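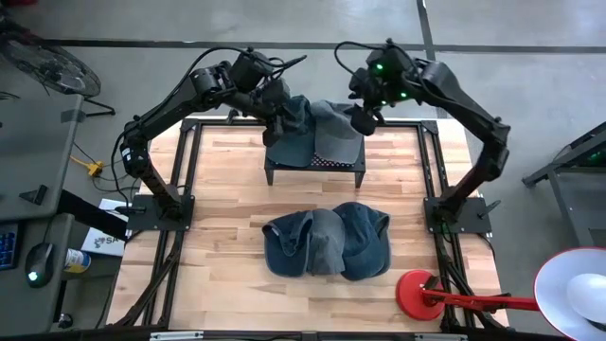

One visitor at our July open day wrote in the guest book that the arms were slower than expected, and that the slowness made the work easier to follow.

Prevon builds two-arm workstations for handling soft goods. Caps are our usual demonstration item – they fold, slump and never sit the same way twice. The Dunmore workshop opens to visitors 4 times a year, in groups of up to 9. A visit lasts almost 50 minutes and includes a live run at the table and time for questions.

Schools and small manufacturers are welcome. Visits are free, but places must be booked through the Dunmore office. Closed shoes are required on the workshop floor.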